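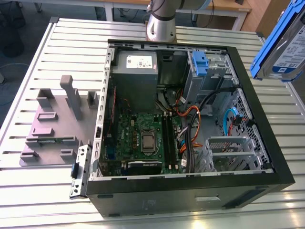
Old Towers, New Drives

Last updated: September

If you have ever pulled the side off a retired office desktop and felt a little thrill at how much is packed in there, the drive bench is for you. We've been getting towers ready for the reading rooms at Keogh and Drevmont, and I have had more fun with this batch than with anything else we've done this year. They're black office machines, sturdy and easy to get into, and whoever laid out the insides was thinking about the person who would one day have to change a part!

The way in is simple. Unplug everything, lay the tower on its side with the open side up, and give yourself plenty of table. With the case flat you can see the whole job at once: power supply up in the corner, green board in the middle, drive bays over on the other side with that cheerful blue latch. I love the blue. On these cases it marks the bits you're meant to touch, so a newcomer can find the latch and the drive carrier without opening a manual.

Ilham Jugah has been teaching the Saturday group to look before reaching, and it's a habit I've picked up too. Trace each cable with your eyes from one end to the other. The orange, yellow and red bundle is power. The slim blue one is SATA, and it's the one you'll want to keep out of the way while the drive goes in (a cable pinched under a carrier is the most common thing we have to redo).

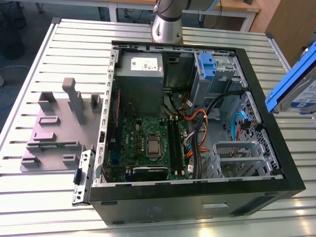

Side panel off, memory slots empty, and a good view of the blue SATA cable.

A word about the processors. We work on these with the cooler off and the memory out, and people new to the bench always want to touch that shiny square in the middle. Please don't! Fingerprints and grit do it no favors, and the cooler needs a clean surface and fresh paste when it goes back. Touch bare metal on the chassis before you handle anything, and again if you've been up and walking around on the carpet.

Now, the drives. Every 3.5-inch drive gets checked and labeled in our log before it goes anywhere near a case. The log reached 1,206 entries this month, which made me want to bake a cake. Wiline kindly passed along a box of carriers, so we're no longer swapping the same few from machine to machine, and what a difference that makes to an afternoon.
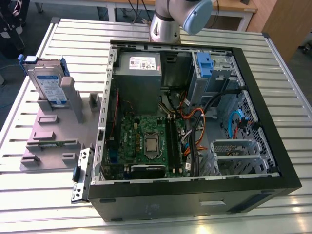

Fitting a drive into its carrier takes a bit of feel. The plastic flexes, so set one side's pins into the holes along the edge of the drive, then ease the other side out and over. You should be able to pick the whole thing up and have nothing rattle. If it does rattle, take it off and start again. Carry it by the sides, keep your fingers off the circuit board underneath, and put it down gently.

Going into the bay, let the carrier find its own way. If it stops early, back it out and look for a cable. Never lean on it. Data cable first, then power, and tuck the slack where a fan can't reach it. I still get a silly amount of pleasure from a tidy run of cable. 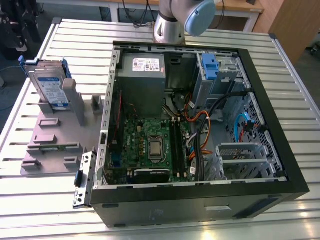
Green Dell board, with the blue latch over at the drive bay.

We have 57 towers on the list, and 10 of them are promised to Keogh first. Flelline is lending us a second set of screwdrivers, so there'll be room for three more pairs of hands on Saturday. Beginners are very welcome. You'll start with a carrier and a spare drive, and after that we'll find you a case to open.

Bring reading glasses if you use them, because the print on those drive labels is tiny. We could also use small lidded jars for screws, any kind, as long as they're clean and dry. Leave them on the shelf by the door with the others.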